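Moving the Sturkel collection: where we've got to
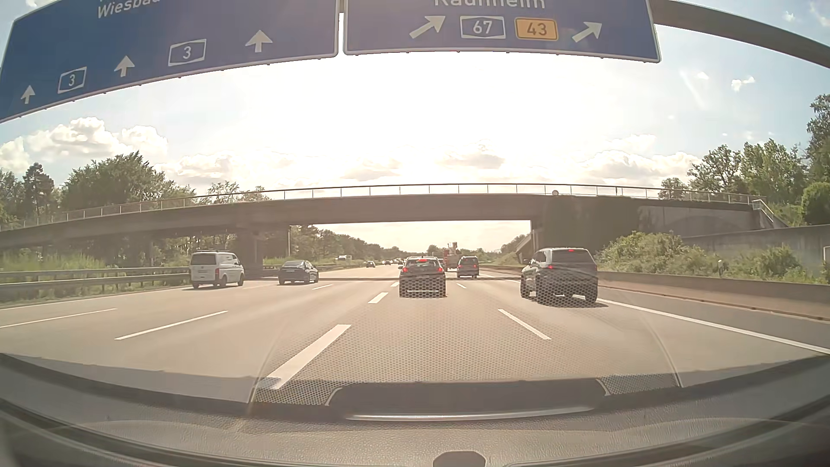

By Carys Lewis, project lead
Progress report to the Grosetti Fund, March 25, 2024

Hello again, and sorry this is a bit longer than the last one. There's been a lot of driving.

Quick reminder for anyone new at your end: you gave us a grant to collect the Sturkel printing archive from its old home near Wiesbaden and bring it to our workshop, where it'll be sorted and put on proper shelves. When I wrote the application I imagined one big van and one long weekend. Daichi Katayama (who does our transport planning, and is much more sensible than me) split it into four trips, and I'm very glad he did.

Three of the four trips are done. We've got 154 crates back so far and they're all in the back store, stacked by trip and labelled on two sides. The type cases came first, then the paper samples, then the order books and letters, which I was most nervous about. One crate of order books had got damp at the bottom at some point in its life, long before we met it, and Zulmira Antunes has those pages drying between sheets of blotting paper on every flat surface in her office. She's asked me to say that the blotting paper came out of her own stationery budget and she'd like it back please! I've put it in the costs.

Now, the road. You asked last time why the journey took up so much of the report, and the answer is that it takes up so much of the job. The last stretch is all motorway, the 3 towards Wiesbaden with the 67 and 43 going off at Raunheim, and the blue signs come up side by side on one gantry with arrows all over them. On trip one I was reading out the directions and got us onto the wrong one of the two. We had a nice look at some retail parks. For trips two and three we wrote the road numbers in fat marker pen on a card, 3, stay on 3, and that was the end of that problem. If you ever fund anyone else to do a run like this, tell them to make a card.

We've also changed when we set off. Trip one had us arriving in the evening with no light left in the yard, loading by torch, and Lionel Aubert (who has kept the archive going since the works closed, and has the only set of keys) standing there being very patient with us. Now we stay overnight on the way and do the last part by daylight, with everyone fed. It costs one extra night in a guest house per trip. I think it's worth it and I hope you'll agree, as the budget line for beds is now over by 60 pounds. Fuel is under by more than that, so the travel heading as a whole is fine.

Money generally: we've spent most of the transport part of the grant and hardly any of the shelving part, as planned. There is 3,000 pounds still sitting untouched for shelving. Bozkurt have quoted for the steel racks and the quote is inside that figure, fitting included. I'd like to go ahead once I hear from you. The other quote, from Vadport, was cheaper but the shelves were too shallow for the type cases, and I measured twice because I really wanted it to work.

The listing is slower than I promised. We have 861 items on the spreadsheet, and I'd told you we'd be well past that by now. Two reasons. The letters are in three languages and some of the handwriting is dreadful, and our listing sessions lost a fortnight when the heating in the store packed up. It's mended. Hideaki Maruyama has started coming in for an extra morning to help with the trade catalogues, and he gets through them at a fair old speed (he used to set type himself, so he knows what he's looking at and I don't have to keep stopping him to explain).

What's left before the next report:

The fourth trip, for the small proofing press and the last of the framed posters. The press needs a van with a tail lift, and Daichi has one on hold.
Racks ordered and fitted, if you say yes.
The damp order books finished and back in a dry crate.
An open afternoon in June, so that people can come and have a look at the best bits. You're all invited, and there will be cake.

One thing I'd like your advice on. Lionel has offered us the old shop counter as well. It's lovely and it's enormous, and it wasn't in the application. We could fit it on trip four if the posters travel upright. I haven't said yes to him, but I'd need to know before Daichi confirms the van, so a quick phone call would be great if an email is too much bother.

Receipts for trips two and three are in the envelope with the signed claim form.

Carys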